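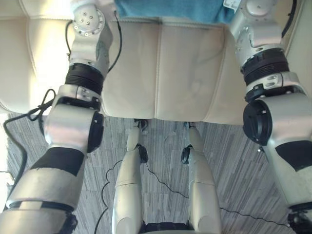
Carpet plank

A carpet plank is a long, narrow carpet tile, used mainly on the floors of offices, shops, waiting areas and shared lounges. It differs from the ordinary square tile in shape only. Both are made from a layer of pile fixed to a stiff backing, and both are laid as separate pieces so that part of a floor can be lifted and put back.

Planks are sold by the box. Lengths vary from one maker to another, and 1,000 mm is a common one. The Pindero range, for instance, comes in that length in greys and browns, while the Drusia range is made in a shorter piece meant for corridors.

Pattern and colour

Streaked patterns are usual. Lines of light grey, charcoal and near-white run along the length of the piece and break at its ends, so the joins are hard to pick out from standing height. A streaked floor also hides crumbs, grit and light wear better than a plain one. It is less good at hiding pale marks. Dried milk, plaster dust, correction fluid and spilt powder all show up against grey, and often look larger than they are when the light comes in low from a window.

Planks are most often laid in a staggered pattern, with the end joins of one row falling away from those of the next. Fitters call this ashlar or brick, depending on the direction. Herringbone is also seen, though it wastes more material at the walls.

A pale mark on streaked grey planks may follow a curving line, with a faint seam close by. It is worth looking for the seam before any water is used — liquid that reaches a join can pass through to the backing and lift the edge.

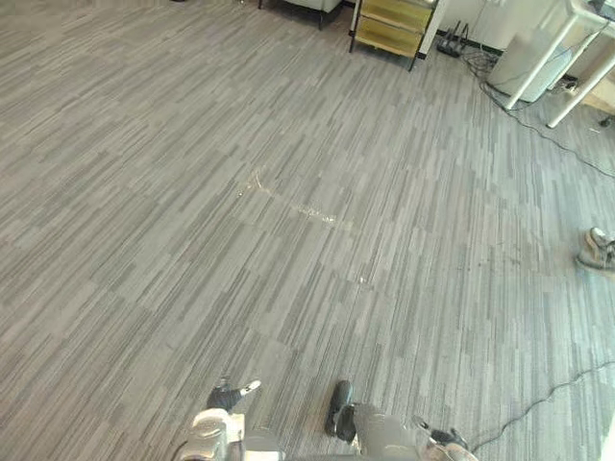
Cleaning

Dry residue is scraped gently with a blunt spoon and vacuumed first. What remains is dabbed with a white cloth and cool water, working from the outside of the mark inwards. Rubbing spreads the mark and roughens the pile. The area is then pressed with a dry towel and left alone until it has dried, with no chairs moved back over it.

Loose cables should be gathered up before vacuuming. In The Floor Below, his handbook for building managers, Finbarr Lynch advises doing this in the early evening, when the sockets are least in use, and allows 60 minutes for a medium-sized lounge.

Furniture

Light furniture stands well on carpet planks. Slim legs leave small dents, which usually rise again if the chair is shifted a little every few weeks. A typical seating corner has two cream armchairs against the wall with a round side table between them, its chrome foot spreading low over the carpet, and a small waste bin within reach. An open rack of shoes may stand further along the same wall, its lower shelves stepping out into the room. Racks of this type can be fitted with felt pads under the front feet.
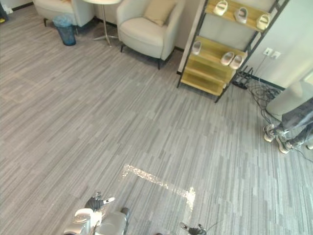

Can a single plank be replaced without lifting the whole floor?
Replacing one plank is straightforward if it was laid with a releasable adhesive. The old piece is prised up at a corner, and the new one is set down with the arrow on its back pointing the same way as its neighbours.

Texture

Floors and soft furnishings are often described by how they feel. Loop pile keeps each strand of yarn whole, while cut pile has open ends and feels softer. Knobbly surfaces, on a carpet or on a towel or a piece of crochet, hold fine dust between the bumps and need slower passes with the vacuum cleaner. A brush head can catch on long loops, and a plain suction head is generally preferred.
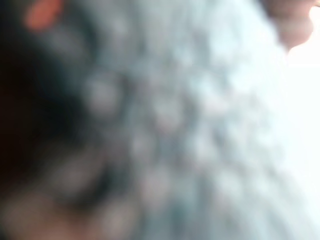

Bumpy grey and white texture at very close range.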